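Seo-ah Ji
October

Chapter 3
Looking After the Wrist Camera

Most trouble calls on a small pick cell are not arm trouble. They're camera trouble – a smudged lens, a loose bracket, a setting somebody changed and didn't write down. So we start at the wrist.

The cell used all through this chapter is the Vislow bench unit at Bestthorpe. One arm, one gripper, one small camera on a Galli bracket. Service interval is 2,000 cycles. Sooner if the shop is dusty.

Order of work. Arm parked, power off at the switch. Wipe the lens, dry cloth first. Check the 3 bracket screws, snug but not cranked down. Power up, let the camera warm for a few minutes, then run the close-up check on a plain drink can.
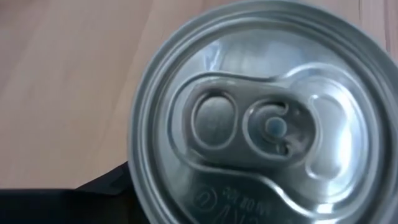
Look at rim and tab first. Is the edge of the rim clean, or does it smear into the table? Stamped letters will be softer than the tab, thats normal this close. Glare on bare metal is a bigger worry – the Pukum software can take a bright patch for an edge. Turn the lamp before you touch exposure.

Write down the match score. Bestthorpe re-teaches at anything under 79. Your shop may pick a diffrent number, but pick one, and tape it to the controller door.

3.1 Cleaning the lens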